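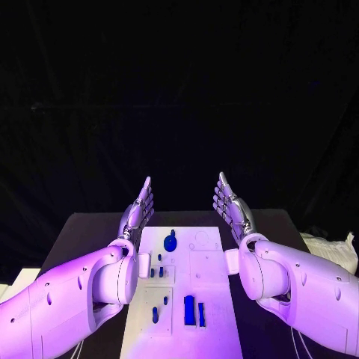 Notes for the pegboard session, room 506

Okay, so last time I rushed the part on fitting, and a few of you caught me after class about it. Let's slow down. A board task is all about where a piece sits before you push. Line the peg up over its hole, bring it straight down, and only then let go. If it tilts it'll jam, and pushing harder makes it worse (I've chewed up plenty of holes that way!).

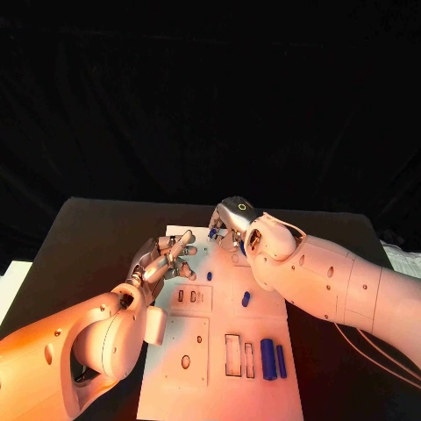 Small pegs are the ones I'd practice most. Pinch them high so the bottom end stays clear, and go slow for the last bit. I like to do 40 placements in a row before I change anything, which is dull, but your notes will thank you. Write down every miss, even the silly ones.

For the write-up, I want 2 pages, 5 at the very most. Use the Treris sheet, the old Abella one is missing the column for slots.

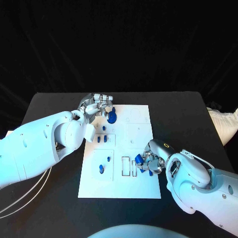

Do we have to place the pieces in the same order every time?
Keep one order for a whole run, then switch for the next run and note which one you used.

Bring your sheets in January.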